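Workshop tips, page 9: swapping a processor and redoing the paste

I held off writing this page for a long time. Most advice on cleaning and repasting an old computer is either a scare story or a sales pitch, and I don't trust either kind. People at the Gramstead repair bench kept asking, so these are the tips I still believe after doing the job on a fair number of tired office machines. The ones I don't believe are in here too, marked as such.

## Before you open anything

- **Ask whether you need to.** If the machine runs quietly and doesn't shut itself off, new paste may buy you very little. I've read claims of huge temperature drops and never got one out of a computer that was working properly to begin with. Blow the dust out first and see how it behaves for a week.
- **Unplug it, then hold the power button in for a few seconds.** Some folks call this superstition. It costs nothing, so I do it.
- **Skip the special mat.** A bare table and a hand on the metal case now and then have done me fine. If you already own a wrist strap, wear it. I wouldn't drive to the store for one.
- **Lay the case flat.** Working on an upright tower is how screws end up under the board.
- **Take your own photos of the cables.** You will not remember which way the small ones went. I never do.

## Things to sort out while the lid is off

1. **Look at the old paste before you wipe it.** A smear over most of the lid tells you somebody put on plenty. It doesn't tell you the machine ran hot, whatever the forums say. Dried paste looks awful and often works well enough.

2. **Clean with plain rubbing alcohol and something that doesn't shed.** I use the 99 percent kind when I can find it, and coffee filters. The Elby cleaning kit has two little bottles in it, and as far as I can tell from using it, the second one does nothing the first one didn't. Wipe toward the middle of the chip so you aren't pushing gunk over the side.

3. **Handle the chip by its edges and put the cooler down somewhere out of the way.** Both are easy to say and easy to forget once your hands are full. With some coolers the base has a film over it, and any film comes off before the cooler goes back on. I have seen a fan blamed for what a scrap of plastic did. 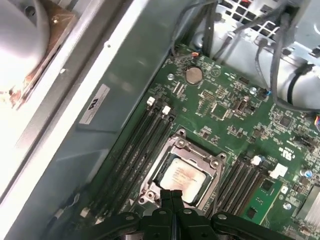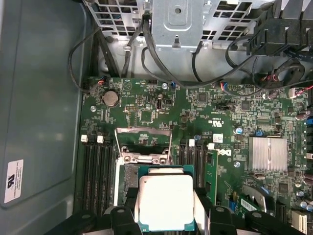
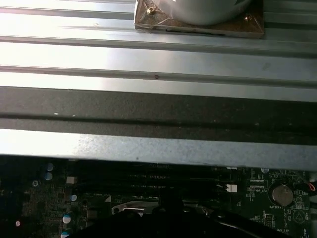 4. **Match the corner mark.** Most chips have a small triangle or a notch that lines up with the socket. If it doesn't drop in under its own weight, stop and turn it. Pressing harder is the one sure way to ruin a board.

5. **Use less paste than you want to.** A dot the size of a small pea, or a thin line on a bigger chip. I've tried the cross, the five dots and the credit card spread, and I couldn't tell them apart afterward. Anybody selling you a stencil should have to show their numbers.

6. **Tighten the cooler a little at a time, corner to corner.** A couple of turns each, then around again. Stop when the screws stop. Don't lean on them.

## Paste: what I'd pay

The tube of Meléndez I bought in April cost 40 dollars, and I feel foolish about it. Side by side with the cheap Gomis stuff, on the same machine with the same cooler, I saw a difference of 2 degrees. That could have been the weather. Buy something with a cap that closes properly and keep it somewhere cool. An old tube that comes out runny or grainy goes in the trash.

## Memory slots

Take the sticks out if they're in your way, and write down which slots they came from. The white latches at the ends break if you pull them sideways, so push them straight outward. When the sticks go back, push until the latch closes on its own.

I've been told to rub the gold contacts with a pencil eraser. It may help on a stick that's really dirty. It also leaves crumbs, and those have to go somewhere.

## If it won't start afterward

- Take the memory out and seat it again. This fixes more dead computers on my bench than everything else on the page.
- Check the extra power plug near the processor. It gets left off all the time.
- Look at the coin battery. If the clock has gone back years, put in a new one. They're cheap at any drugstore, and the "premium" ones at the computer store looked the same to me.
- Only after all that, lift the cooler and look at the chip again. You'll need to clean it and put on fresh paste, so leave this one for last.

Page updated 17/06/2026. I took out the tip about hair dryers, which I should never have put in.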